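2022년 12월 10일, 토

아침부터 시뮬레이터만 붙잡고 있었다. 밥은 컵라면. 오늘 목표는 딱 하나, 3단 철망 서류함 맨 윗단 테두리를 손으로 잡게 하는 것!

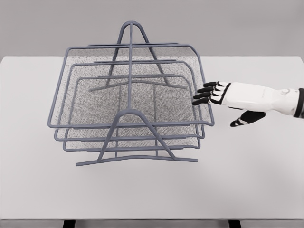
## 손이 문제인지 서류함이 문제인지

손 모델은 Puten 걸 가져와서 관절 한계만 좀 손봤다. 손끝이 윗단 오른쪽 테두리 바로 옆까지 가는 건 이제 잘된다. 엄지랑 나머지 손가락 사이도 적당히 벌려 놨고. 근데 거기서 오므리기만 하면 서류함이 부르르 떨다가 휙 날아가 버린다. 처음엔 웃겼는데 일곱 번째쯤 되니까 안 웃기더라.

충돌 메시를 열어 보고 기겁했다. 철망 구멍을 하나하나 다 계산하고 있었네... 그래서 바닥 세 장을 그냥 얇은 판으로 바꾸고, 테두리 봉만 캡슐로 다시 깔았다. (보이는 모양은 그대로 뒀다. 철망이 예뻐서 포기 못 함.) 그랬더니 속도가 확 살아났다. 진작 할걸!

## 저녁

마찰값 만지작거리다가 저녁이 다 갔다. 스텝을 초당 2000으로 올리니까 떨림은 거의 잡혔는데 이번엔 노트북 팬이 이륙하려고 한다. 결국 네 번 연속으로 잡는 데까지는 성공, 다섯 번째에 엄지가 미끄러졌다. 엄지 각도가 너무 아래로 가 있는 것 같다. 손목을 조금 돌려서 들어가면 나을지도?

작업실 Gravix 프린터에 걸어 둔 손목 브래킷은 아직 출력 중이다. 내일 찾으러 가야지. 2월까지는 진짜 책상 위에서 움직이는 걸 보고 싶은데, 모터 값 생각하면 벌써 머리가 아프다.

내일 할 것:

- 엄지 시작 각도 바꿔 보기
- 손목 돌려서 접근하는 것도 따로 저장
- Cuseck 드라이버 보드 배송 확인
- 오늘 로그 백업 (또 까먹지 말 것!!)

배고프다. 라면 하나 더 먹을까.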